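Breathnach is looking for a few patient people to join our packing room this July, and we'd love to hear from you even if you've never done this sort of work before. The job is mostly bags and sheeting: shaking them out, smoothing them, folding them flat and getting them stacked neatly for the next person. It sounds simple, and a lot of it is, but plastic has a mind of its own and the creases take some getting used to! 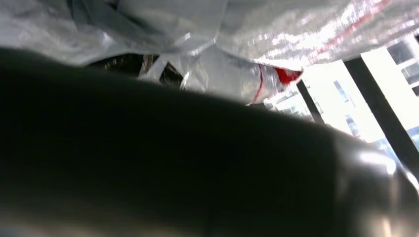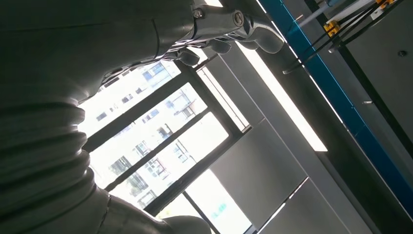
Silvery plastic, creases and all (first photo), and daylight at the big window (second photo)

You'd be with us 16 hours a week, with some 80 bags to get through on a normal shift, and there's always time for a cup of tea and a chat. Good eyesight helps, and so do comfortable shoes. We'll show you the folds ourselves, as slowly as you like.

To apply, write a few lines about yourself to Ayuba Korletey at Breathnach and mention packing room post 741. Please tell us which mornings suit you best.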